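Ticket 762
Objet : règle de pose des marqueurs sur pinces à main, refus de validation
Projet : Gustavik
Site : Rolden, salle vitrée
Priorité : normale
Statut : en attente du demandeur

Message initial
La consigne interne Plustel, point 7, demande que le marqueur carré reste « dégagé en toute circonstance ». Le contrôle a rejeté 14 enregistrements pour ce motif. Je conteste. Avec deux pinces tenues à la main, la formule ne veut pas dire grand-chose : dégagé vu d'où, et pendant combien de temps ? Merci de préciser ou de retirer le point.

Réponse support, 9 h 40
Bonjour, la règle vient du guide Mousavi et s'applique telle quelle. Merci de vérifier la fixation du marqueur et de relancer le contrôle.

Demandeur, 10 h 15
Fixation vérifiée, rien ne bouge. Contrôle relancé, mêmes rejets. J'ai relu le guide Mousavi : il parle d'un bras sur socle, avec une caméra fixe. Je ne vois pas par quel miracle on transpose ça à un opérateur qui tourne les poignets. Si quelqu'un a fait l'essai, je veux bien le compte rendu.

Réponse support, 11 h 05
Pas de compte rendu à notre connaissance. Pouvez-vous décrire le poste ?

Demandeur, 11 h 30
Table blanche, petit objet rouge à saisir, une pince dans chaque main. Le marqueur noir et blanc est monté sur le mécanisme, à côté de la main, avec le module caméra sur une équerre au-dessus.
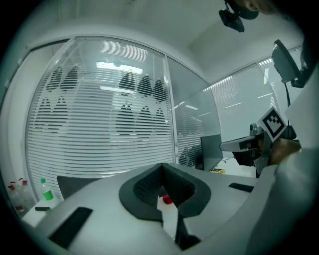 Je veux bien une règle, mais qu'on puisse la mesurer. Un taux de détection minimal par séquence, par exemple, et une durée de perte tolérée. « En toute circonstance », cela se lit bien dans un classeur et cela ne se contrôle pas. Même remarque pour le point 3, « environnement neutre » : faut-il retirer les bouteilles de la table, oui ou non ? Chacun tranche à sa façon.

Réponse support, 14 h 20
Point 7 transmis pour réécriture. Rejets suspendus en attendant, fichiers conservés. Pour le point 3, retirez par précaution ce qui ne sert pas à la tâche.

Demandeur, 14 h 35
« Par précaution » n'est pas un critère. Je laisse le ticket ouvert jusqu'au nouveau texte.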